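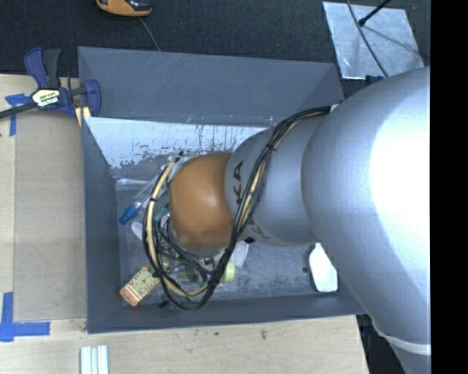

Last modified: Thursday, March 12, 2026

Home | Collections | Postcard Swap | Reports | Contact

Second progress report on the Avwood Postcard Project
Prepared for the Lüthi Fund by Eugénie Caron

You asked for two pages and no adjectives. I can promise the two pages.

Where we stand

The grant was for sorting, scanning and putting online the Avwood postcards, which came to us in shoeboxes and one hatbox. The plan called for 500 cards scanned by now. We have 363. The shortfall is mostly Zirnham, a lakeside resort that seems to have printed a new view of its own bandstand every time somebody repainted it. Telling one bandstand from the next ate most of December. I can now date a Zirnham card by its railings, a skill I expect to use at no other point in my life.

All 363 scans have been checked front and back. Of these, 200 are on the website with full captions, sender's town, postmark where legible, and the message typed out. The rest have titles only. Messages take longer than we budgeted. People on vacation in 1911 wrote in pencil, sideways, around the stamp, and then over what they had already written. The content, once recovered, is generally that the weather is fair and Aunt Somebody has a cold.

The swap

The monthly postcard swap was the part of the proposal your reviewer called "charming but unclear." It is somewhat clearer now. Members sign up on the site, get an address, and mail one card. So far 610 cards have been sent. Slightly fewer have been reported as received, and I have stopped taking this personally. The theme for the first round was "water," which produced a great many ducks. The second was "work," and it went better, apart from a long argument on the message board over whether a card of a man asleep beside a hay wagon counted. I ruled that it did.

Money

Spending is under budget on supplies and over on postage. The archival sleeves were cheaper than quoted. Overseas stamps went up twice. I would like your permission to move what's left in the sleeve line over to postage, and I attach the usual form, signed in the wrong place and then in the right one.

What went wrong

The search page, built for us on the Umari system, treated "St." as "Street" and filed eleven saints under road views. It has been corrected. Two cards were entered twice, and one was entered as a bookmark, in fairness to all because it had been used as one for decades.

Next

Finish captions for the Zirnham group. Start the holiday greetings, which are in better shape and mostly signed by people with decent handwriting. Run a third swap, theme to be decided; "bandstands" has been proposed and will not be adopted. I expect to reach 500 scans by the end of the next reporting period, and will write sooner if that starts to look foolish.

Eugénie Caron
Project lead

Contact us | © Avwood Postcard Project | Back to top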